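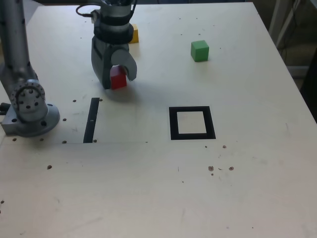

The white top as it is now, holes and all. Red, yellow and green blocks.

Darkton Makers Forum > Benches and Surfaces > Fill the holes or replace the top?

joarlie
Evening all, and sorry in advance for the essay. I've grown very fond of this white top, but it's got holes scattered about, specks that won't shift and a fair few scuffs. The yellow and green blocks stand nicely on it, mind you — it's the look that bothers me, and the crumbs that settle in the holes. A new top is 650 plus delivery. Would you fill or replace?
Joar

Ilo
Fill, fill, fill! I did my old desk one August with white two-part filler and a plastic card, sanded it once it had gone hard, and I still smile when I walk past it. Took me 23 days, but I'm slow and kept stopping for tea.

Rarnmont
I'll have to disagree with Ilo, lovely as that sounds. White never matches white. You'll have a top covered in pale dots and they'll annoy you far more than the holes do. Save up and replace it.

I. Haruna
Somewhere between you two, I think. I'd leave any hole you might want for bolting something down later, and fill the rest. Try six first, in a corner, and live with them for a bit.
Ibrahim

Rarnmont
Fair enough, a corner can't hurt. I still say dots.

joarlie
Thank you both, and Ilo too. Corner it is — filler's on the shopping list.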